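Chapter 4
Reaching for Things: A Visit to the Lustier Lab

1 Aug 2018
By the Niltau course authors

On an open day last November, we took a group of 22 first-year students to the Lustier Lab, a teaching lab on the second floor of the old Arlow building. Most of them had never watched a robot arm work. They had read the first three chapters of this book, they could write out the joint angles of a simple arm, and a few of them were pretty sure that picking something up was the easy part. By lunch they had changed their minds, and they had so many questions that we ran well over our time (we were glad to).

The demonstration that day was done in simulation and shown on a big screen at the front of the room. The task sounds like almost nothing. A slim spray can stands on a white surface among other everyday things, and the arm has to bring its gripper down to it. You could do it while talking on the phone! But watch it in slow motion, as our students did, and a whole chapter's worth of problems opens up.

Where exactly is the can? How wide should the fingers be before they come down? Which side should the hand come from if there is something standing right next to the thing you want? A paper roll does no harm when it sits by itself on a shelf. Put it almost against the can and one of the fingers has a much smaller space to fit into. The students started calling out their own plans at this point. Come straight down from the top! Turn the wrist first! Push the roll out of the way! All of these are real strategies, and we will work through each of them in Section 4.3.

The lab had us watch every attempt from two viewpoints, one standing back from the arm and one close to the fingers. We recommend this to anyone who teaches the subject. From a distance you can see how the arm carries itself over the clutter and how far the wrist is from everything else. Up close you lose all of that, but you see the knuckles and the fingertips, and you find out how much of the can the hand itself is hiding. Several students said the close view made them uneasy because they kept wanting to lean over and look around the fingers. A robot with a camera near its hand has the same trouble, and Section 4.5 is given over to it.

Spend a few minutes on the two views below before reading on. With a partner, decide how you would bring the gripper in, and write your plan down in two or three sentences. You will come back to it in the Ladefoged exercise, where 12 starting positions are given and you choose an approach for each.

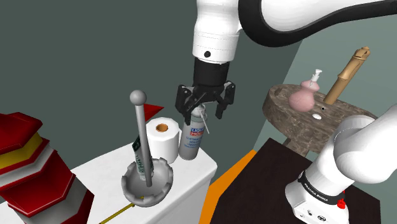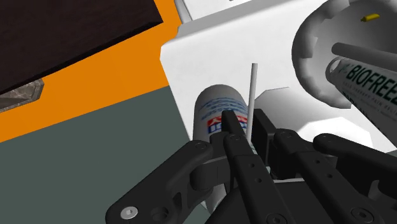
Figure 4.1 Gripper and spray can in the simulated task, in a wide view of the arm (first) and a close view of the fingers (second).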